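4.2 Views that the arm spoils for itself

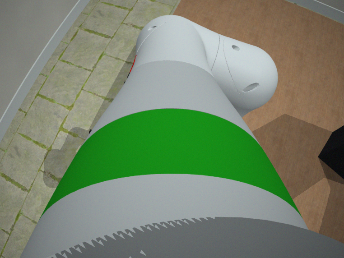

Figure 6. Simulated view from above the arm, with the green band on the main link. Paving lies to the left, wooden floor to the right.

A camera placed above a robot arm will, sooner or later, film mostly robot arm. Earlier work tends to throw such views away, and we did the same until we noticed how much of our data we were throwing away with them. In the Tondum simulator we therefore kept every view, however unflattering, and asked whether the arm's own body could tell us where the camera was.

We rendered 600 views across 50 layouts. The Pinel estimator looks for the outline of the green band on the link and fits a cylinder to it. The ground plays no part in the fit, though it does its best to interfere. In Figure 6 the mossy joints between the slabs offer a second, thinner supply of green, and our first colour threshold was delighted by them. A minimum width test ended the friendship.

Shadows were harder. The dark region across the lower link in Figure 6 has a sawtooth edge typical of rendered shadows, and Pinel at first took such edges for real geometry. We could have raised the shadow resolution, but the policy trained with Aidoo would still have met coarse shadows elsewhere, so we left them in and masked the lower link.

With both changes, the estimator failed on 197 of the 600 views. Most failures came from views in which the band was hidden altogether - a fair excuse - and the rest from band outlines too short to fix the cylinder's axis. Pedotix, our baseline, matches ground texture and does better when the arm is small in the view. We report the two methods separately in Section 4.3 and leave their combination to later work.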